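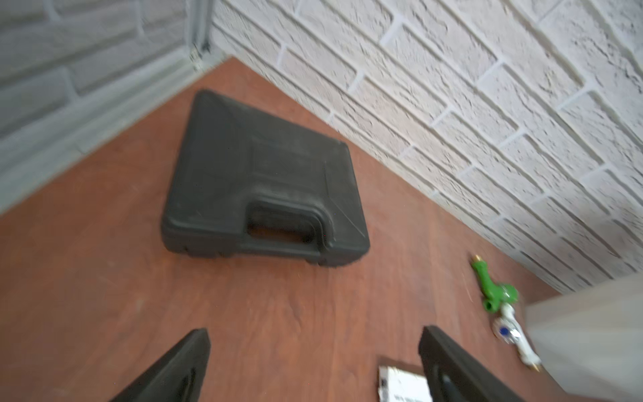

Black hard case on the floor, handle side toward the lower right.

Ticket: Charger shows full, drill dies under load
Product: Telley cordless drill, bought used
Site: Soltwood workshop
Category: Batteries and charging
Status: Resolved

Reported problem

The drill starts normally and spins at full speed with nothing in the chuck. As soon as it bites into wood it slows, stops, and the light on the handle blinks. Releasing the trigger and waiting a moment brings it back, then the same thing happens. The charger shows a steady green light for both packs, so I assumed the packs were good.

The kit came with 2 battery packs and one charger. I don't have the original manual. The packs had been on a shelf all winter before I got them.

First reply from support

Please try the following and write back with the result of each step.

Label the packs A and B so the results don't get mixed up. Set the clutch to the drill symbol and the gearbox to low. Use a sharp bit in scrap softwood. Note whether the drill stops with both packs or only one.

Also check the contacts on the packs, the drill and the charger. Dull or dark metal should be cleaned with a dry cotton swab, then with a little rubbing alcohol if that is not enough. Take the pack out first, and let everything dry before you put it back.

Update from customer, Monday

Clutch was already on the drill symbol. Gearbox was on high, moved it to low. Pack A made it through 3 holes and then stopped. Pack B stopped on the first hole every time. Contacts on the drill looked fine. Contacts on pack B had a gray film that came off on the swab. After cleaning, pack B still stopped on the first hole.

I put both packs back on the charger. Pack B went green almost right away, which seems too fast for a pack I had just run down. Pack A took much longer.

Reply from support

A pack that goes green that quickly after running down usually has one weak group of cells. The charger sees the total voltage reach its limit and ends the charge, but there is very little energy stored. Under load the weak group drops first and the protection board shuts the pack off. Cleaning will not fix that. Please stop using pack B and don't open it.

Pack A may recover some capacity. Leave it on the charger for 60 minutes after the light turns green. The charger keeps balancing the cells during that time — the light does not show it. Then use the pack until the drill slows down, take it off, let it cool, and charge it again the same way. Do this a few times before judging it.

Update from customer

Did the long charge on pack A and ran it down, then did it again. It now gets through a full shelf bracket job without stopping, in low gear. High gear with a spade bit will still trip it, but I can live with that. The blinking light has not come back otherwise.

Question about pack B: can I get a replacement from Juverari? Their listing says it fits, but the label in their photo has a different part number.

Reply from support

We can't confirm fit for packs sold by other makers. Compare the rail shape and the voltage on the label, and ask the seller if the pack has its own temperature sensor. Without one, our charger will refuse it and show a red light. The Chambi service counter stocks the correct pack and takes old ones for recycling. Put tape over the terminals of pack B before you carry it in.

Closing note from customer

Bought the pack at Chambi and dropped off the old one. New pack charges normally and runs the drill in both gears. OK to close.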